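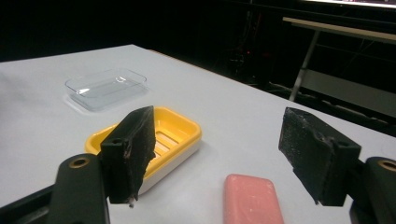 Lammers Forum > Home and Furniture > Surfaces and Finishes

Matte or gloss for a white table?

marlpit
12/8/21
I'm replacing our kitchen table and have it down to two, both white. One is the Tonodby in gloss for 899. The other is a matte top from a small shop in Tatthorpe for 1,000. Same size within an inch. We eat there, the kids paint there and I work there three mornings a week. My sister says matte white goes gray in a year. Is she right?

oldhinge
She's half right. Matte holds grease from hands, mostly along the side where people sit. It comes off with dish soap and warm water if you do it every week. If you let it go for months you end up scrubbing, and scrubbing leaves shiny patches you can't get rid of.

pkw28
I had gloss for six years and wouldn't buy it again. Every scratch shows when the sun is low. I also had a ceiling light reflected in my face the whole time I was on the laptop.

marlpit
The light is a good point. Ours hangs right over the middle.

Theda Diekmann
Matte white looks gray in weak light even when it's spotless. I thought mine was dirty all through the first winter. I put a brighter bulb in and stopped worrying. Check what bulb you have before you decide anything.

oldhinge
Fair, but some of them are dirty.

quarterround
Disagree with pkw28. Gloss scratches can be polished out. I use a plastic polish and a soft cloth twice a year and the table still looks good. You can't polish a matte top without ruining the finish. For kids and paint I'd take gloss every time.

pkw28
Polished out of what, though? My top was a thin coat and the polish went through it at the corner. Depends what you've got.

quarterround
If it went through, you used something too coarse.

pkw28
I used the one the store sold me with the table.

marlpit
Does anyone own the Tonodby? The store can't tell me what the coating is.

sable_creek
I have the smaller one, bought in September. No scratches so far, but it's only two of us and we use placemats. The legs needed tightening after a few weeks. Delivery took 28 days, so don't get rid of your old table yet.

Theda Diekmann
Ask the Tatthorpe shop for an offcut. Put mustard and a felt pen on it, leave it overnight and see what washes off. I did that with three samples from Nomurow before I ordered, and one of them stained so badly I crossed it off.

quarterround
Good idea. Do the same with the gloss if they'll give you a piece.

marlpit
Called the shop and they're mailing me an offcut. The other store only has the floor model. I'll try mustard, coffee and the kids' markers and post what happens.

oldhinge
Add beet juice.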